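Trustari sets out bench layout for layered burger assembly

27/09/2021

Trustari has published the working layout of its burger assembly bench, a single white tabletop on which a layered burger is put together from separate pieces inside one tray. The layout covers the position of the tray, the holders for the ingredients and the order in which the layers go down. It replaces a draft issued in February, which used flat dishes for the ingredients and no fixed rails.

The bench is listed in the company's records as layout 431. It was drawn up at the Uvton site, where the food handling work moved earlier in the year. The transparent parts were cut by Stondeck to Trustari's drawings. A second set has been made and is kept in storage at the same site.

The main change is the separation of the assembly area from the ingredient stations. The tray sits in the middle of the table. A long clear rail runs down each side of it, and the ingredients wait on the outer side of the rails. In the draft layout the dishes stood directly against the tray, and pieces of lettuce tended to end up under the rim. The new arrangement keeps a fixed line between what is waiting and what has been placed.
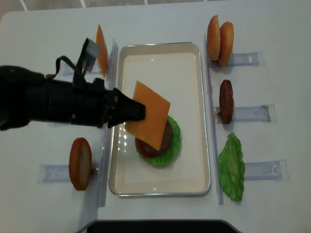 Holders

Each ingredient has its own clear holder, set horizontally and pointing toward the tray. The pieces stand on edge instead of lying flat. Standing them up leaves both faces free, so a piece can be taken from either side and lowered without being turned over first. It also takes less table depth, which allows several holders to be lined up one behind another along the same side.

The holders went through a number of versions. The first was too narrow for a bun half, and the bun was squeezed out of shape when it was pushed in. A wider version held the bun but let the patty lean. The present design uses one rail width for all ingredients, with the grip adjusted by a small plastic clip. The clip can be moved along the rail, and its setting is recorded for each type of piece.

Buns are loaded as a pair, one half behind the other. The patty goes in a holder by itself. Lettuce is the least predictable of the pieces. Its edge is crinkled and no two positions give quite the same height, so the instructions call for the leaf to be placed upright and left alone once it stands. Pressing it into the clip a second time bends the rib and makes the leaf lean toward its neighbor.

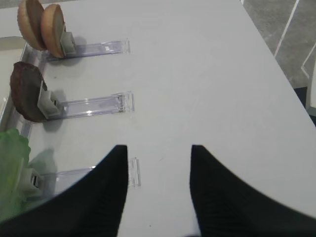

Clear holders on the tabletop, with bun halves and a patty standing on edge.

The spacing between holders is set at 200 mm, measured between center lines. Trustari tested closer spacing in the draft period and found that the bun halves were being knocked when the patty was taken out. Wider spacing caused no trouble at the holders but pushed the last one too near the corner of the table. The figure is marked on the underside of each rail, together with part number 3141, which is shared by the left and right sides.

The rails are not glued down. They are located against marks on the tabletop and can be lifted off for washing. The instructions ask for the marks to be checked each time the rails go back, as a rail that sits slightly askew will bring the end of the holder too close to the barrier beside the tray. Cleaning is done with warm water and a soft cloth. Abrasive pads are ruled out on the clear parts, where scratches collect residue and make the edges hard to see under the room lights.

Order of layers

The published order starts with the lower bun in the tray, followed by lettuce, tomato, patty, cheese and the top bun. Lettuce goes under the tomato to keep the cut slice off the bread. The patty is set down after the tomato and pressed lightly at the center. A variant for practice work leaves out the bun and begins with the lettuce directly on the tray surface. The variant is used when only the middle layers are being checked.

Cheese is handled on its own. It is the thinnest piece in the set and the one most likely to shift after it has been put down. The instructions say to hold the slice by one end or corner, bring the free end to the patty first and then let the rest follow. A slice dropped flat from above tends to slide toward whichever side of the stack is lower. If it lands off center, it is lifted and placed again, and the attempt is noted in the log.

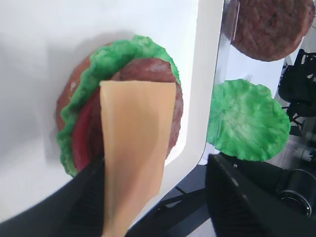
Small offsets between layers are accepted. A patty may extend past the lettuce on one side, and tomato may show at the edge of the stack, provided that the top bun can still rest level. The limit is 10 mm, taken from the edge of the lower bun to the edge of the patty. For the variant without a bun, no limit has been set, and the stack is judged by eye.

The tray is unchanged from the draft. Its raised rim stops the stack from being pushed out onto the table, and its pale inside gives a clear contrast with the patty and the greens. The tray is wiped between assemblies and replaced when the inner surface is marked. Reflections from the rim were raised as a problem in the draft period – the overhead lights have been moved to one side as a result, although some glare remains at certain angles.

Small loose items used at the bench, such as spare clips, are kept in Durán laboratory jars on a separate shelf. They are not to be stored on the tabletop. Worn clips go back to Stondeck with the setting record attached.

The layout document is available on request from the Uvton site. A supplement covering sliced onion and pickles is in preparation. Both will need a different holder, and the drawings have not yet been released.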